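Firalcombe 台面抓取项目
夹爪与控制器对比试验:中期进展报告
报送:Murnik 基金 设备与应用组
执笔:Horațiu Pîrvu
报告期:至三月底

一、先说钱和结论

上次评审会后,贵方来信问了两件事:第一,两款夹爪里到底选哪一款;第二,为什么一个“拿起饮料罐”的课题需要第二期经费。第一个问题本报告可以答复一大半。第二个问题我们也想答复,只是写到第三稿时发现,最有说服力的材料恰恰是我们自己的失败记录,所以干脆全附上了。

目前的结论是:在光面深色台面上抓取直立罐体,Bidel 两指夹爪(下称 B 爪)配 Vlad 控制器的力控模式,成绩最好,40 次尝试成功 32 次。同一夹爪用旧的位置控制模式,40 次成功 23 次。对照用的窄指夹爪(下称 N 爪)在两种模式下都没有超过 B 爪,详细数字见第四节。

经费使用率为 80%,其中耗材一项超了预算。耗材主要是指垫。当初申请书里写的是“指垫寿命足以覆盖整个项目周期”,这句话是我写的,现在我把它收回来。

二、试验条件

申请书里答应过用“日常物品、日常环境”,我们照办了。台面是抛光的深色面,顶灯直接照下来,反光一块一块的,视觉组的同事头一天看完深度图,问能不能铺块桌布。答复是不能,评审意见第一条就写着不许铺桌布。
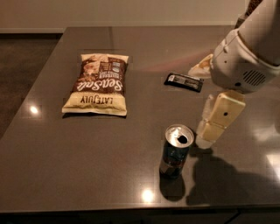

图片来源:Firalcombe 项目组,头部相机视角

目标物是一只开了口的铝罐。选开过的罐子,是因为没开封的罐子太硬,谁都抓得住,抓不出差别;开过的罐身一捏就瘪,控制器力度给大了,当场就有证据。干扰物放了一袋 LATE JULY 的海盐味薯片和一件黑色小包装食品。薯片袋印刷花哨,字又是倒着的,检测模型在第一周对它表现出了远高于对罐子的兴趣。重新标定阈值之后,这份兴趣有所收敛。

每次试验的流程固定:机械臂从右后方进入,腕部降到预抓取高度,停顿,等控制器确认罐体位置,两指张开靠近,闭合,保持 8 秒,抬升,再放回。保持 8 秒这个数没有什么理论依据,是早先一次演示里某位评委看表的时间,后来沿用成了标准。我们在内部文档里称之为“保持时长”,听着正式多了。

判定标准有三条,缺一条就算失败:罐体离开台面;罐身没有肉眼可见的新凹痕;放回后直立。第三条淘汰的次数最多。抬起来容易,放下去还能站着,对一只半空的罐子来说要求不低。

三、接近阶段:问题都出在最后几厘米

原先我们以为难点在闭合力度,排期也是按这个想法排的。做完第一轮才明白,大部分失败在两指碰到罐子之前就已经注定了。

具体说,罐口的亮边和台面上的反光在图像里很像。位置控制模式下,视觉给出的罐心坐标偏一点,手指就老老实实去那个偏了的地方,碰倒罐子也不觉得有什么不对。Vlad 控制器的力控模式好在它允许手指先轻轻挨上,再根据接触力修正,偏差不大的情况下能自己找回来。

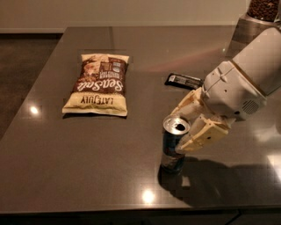 图二:B 爪接近罐体,两指位于罐身右侧上半部

B 爪的指面宽,靠近时对角度不那么挑剔。N 爪的指面窄,好处是在杂物多的地方钻得进去,坏处是接触罐身时稍有偏斜就成了推。推完之后罐子去了别处,控制器还在原地闭合,夹得很认真,夹的是空气。日志里这类情况统一记为“空抓”,负责整理日志的同事一度建议改名叫“握手”,未获通过。

腕部的下探高度也调过。太高,手指只够到罐沿,抬起时容易打滑;太低,指尖有擦到台面的风险,而指垫正是这样磨掉的。现在的设定是让两指落在罐身上半部,稍低于罐沿。这个高度是 N 爪和 B 爪共用的,对 N 爪可能略微不公平,第二期打算分开调。

四、对比结果

下面每组都是 40 次,台面、灯光、物品不变,罐子每组换新。

B 爪,位置控制:成功 23 次。失败 17 次,其中碰倒 8 次,捏瘪 5 次,放回后倾倒 4 次。
B 爪,Vlad 力控:成功 32 次。失败 8 次,其中碰倒 1 次,捏瘪 1 次,放回后倾倒 6 次。
N 爪,位置控制:成功 14 次。失败以空抓和碰倒为主。
N 爪,Vlad 力控:成功 23 次。空抓明显减少,打滑增多。

有两点请读数字时留意。N 爪加力控和 B 爪加旧模式的成功次数一模一样,都是 23。换句话说,如果只肯换一样东西,换夹爪和换控制器的收益在这个任务上看不出高下。采购的同事听到这里很失望,他希望我们至少能替他排除一个供应商。

另外,力控模式下“放回后倾倒”反而从 4 次升到了 6 次。一部分原因是简单的算术:以前在前几步就倒掉的罐子,现在有机会活到最后一步再倒。剩下的原因我们怀疑在松指的先后,两根手指不是同时离开罐身的,后松的那根会带一下。拿高速录像看过 9 次放置,6 次能看到这个动作,剩下 3 次看不清楚。

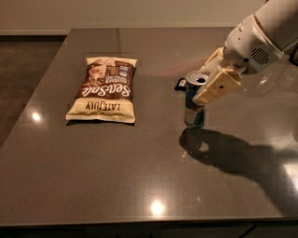
松指这件事之所以值得单独花时间,是因为它在申请书里根本没有出现。当时整个工作计划只写到“稳定抓取”为止,仿佛罐子抓起来之后就会自己想办法回家。现在控制器里加了一段临时程序:放下之前先检测罐底是否触到台面,触到后把夹持力分四级往下降,最后才张开。初步跑了几次,样子是好看多了,但次数太少,不写进结果。

五、未按计划完成的部分

第二只相机没有装。支架的孔距和腕部外壳对不上,支架厂说图纸是我们给的,我们查了,图纸确实是我们给的。新支架已下单,费用从差旅里出,差旅本来也没人出得去。

软包装抓取没有开始。薯片袋到目前为止一直以干扰物的身份出场,原计划本月转正为目标物,现顺延到第二期。预试时 B 爪夹过一次袋子的封边,夹起来了,同时发出一声脆响。袋内情况未作统计。

反光条件下的罐心定位只做了一半。换偏振片有改善,代价是图像变暗,夜里的试验要重新调曝光。

六、下一步与请求

第二期拟做三件事:完成松指程序的完整对比,仍按每组 40 次;装上腕部相机,重测位置偏差;把软包装列为正式目标物。

夹爪方面,建议先保留 B 爪作主力,N 爪不退。窄指在物品挨得很近的时候应当有优势,而我们至今给它的任务都是在宽敞的桌面上抓一个孤零零的罐子,等于让它去考别人的强项。

请求追加的只有指垫和罐子两项,金额见附表。关于罐子,贵方财务上次退回了报销单,理由是“饮料不属于试验耗材”。我们重新填写了用途说明,并附上捏瘪的罐子的照片。如仍不符合规定,可否告知空罐应当归入哪一类,我们照填。

附表一:支出明细
附表二:逐次试验记录
附表三:指垫更换记录(较长)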